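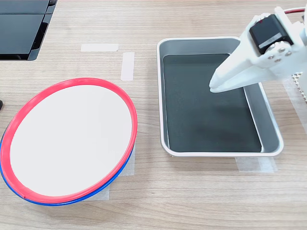 stirnau_dad
My question is about start positions when you're recording demos for a small arm, and how much you let them wander. I'm teaching mine to move things from a plate to a tray, and I've got 332 episodes so far, all by hand, all in my spare time. Up to now I've been strict about it. There are strips of tape on the table so I can put everything back in the same spot, and every episode begins with the fingers nearly closed over the dark bottom of the tray. The policy I trained on that looks great until I bump the plate, and then it goes for where the plate used to be! So do I pull up the tape and start over, or can I save what I have?

kettle_and_cog
Don't start over. Please don't, I did that twice last year and I'm still mad about it. Keep the 332 and add to them. Nudge the plate a little every episode, turn the tray a bit, and put the objects down anywhere on the plate. I'd do 80 like that, train again and see where you are before you record any more.

Dayana Chávez
Going to disagree with kettle a little. If you've got 332 episodes with the plate in one place and 80 with it moving, the model can still get away with mostly ignoring the camera. I had exactly this with my Larkow arm (sorting bottle caps, very glamorous). What fixed it for me was sampling the new episodes more heavily in training, so they made up half of every batch. No new recording needed, just a weights setting. I'd also leave the tape where it is. You want to know where "home" is so you can measure how far off you've moved things.

stirnau_dad
Oh, I like that, I hadn't thought of the tape as a ruler. What about the arm itself, though? Do I vary where that starts too? Mine always starts over the tray, like in the picture.

Dayana Chávez
Yes, a bit. Over the tray, over the plate, up high in between. Otherwise it has no clue what to do if it ends up somewhere odd halfway through.

kettle_and_cog
OK fair on the batch weighting, I'll give you that one. But I'd still rather have more data than clever sampling. Half of every batch from 80 episodes means you're showing it the same 80 over and over, and mine started copying my little hesitations. It would stop over the plate for a second like it was thinking.

Fuseini Issahaku
Ha, mine does that too. I pause before every grasp and now so does the arm. I trim the pauses out before training and it helped a lot.

On the original question: I help out with the Arboleda set, which is up to 4,000 episodes now, and the part we argue about most is the resets. People get tired and put things back in the same place without noticing. So now we have a little script that reads out a random spot and you put the plate there, no choosing. Saved us a lot of grief. I'd also stop after 3 short sessions in a day. My late ones are always sloppy and I end up throwing them out.

kettle_and_cog
Would you share the script?

Fuseini Issahaku
Sure, it's maybe a page of code. I'll put it in the files section tonight once I've taken my own table measurements out of it.

stirnau_dad
Thanks everybody. Plan is to keep the old ones, leave the tape down, and record 80 with Fuseini's random spots. Then I'll train it both ways, with the extra weighting and without, and post the success rates for each. Give me a couple of weekends, I'm slow.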